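The left gripper quit at item 1557. I know the number because I'd been reading it out loud to keep myself company, and I was three short of making tea.

What went wrong was a pivot pin. It had been backing out a hair at a time, so the jaws still closed, only a little crooked, and the log kept calling every grab a success. Bevan Lowther, who reads the logs, thought I was having a great afternoon. I thought I was getting clumsy.

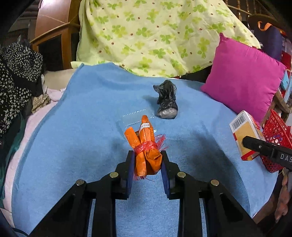

*Orange bundle, red twine, blue sheet. My life at present.*

Anahera's rule is to check the pins every 100 picks. I had been checking them every 200 - or, to be truthful, whenever I remembered there were pins. We've thrown out everything back to the last check I can swear to, and my signature on the sheet is now required to be legible.

The pin went back in with threadlocker. Bevan wants a jaw-angle alarm added to the software, and I've been asked to test it, starting again from item one.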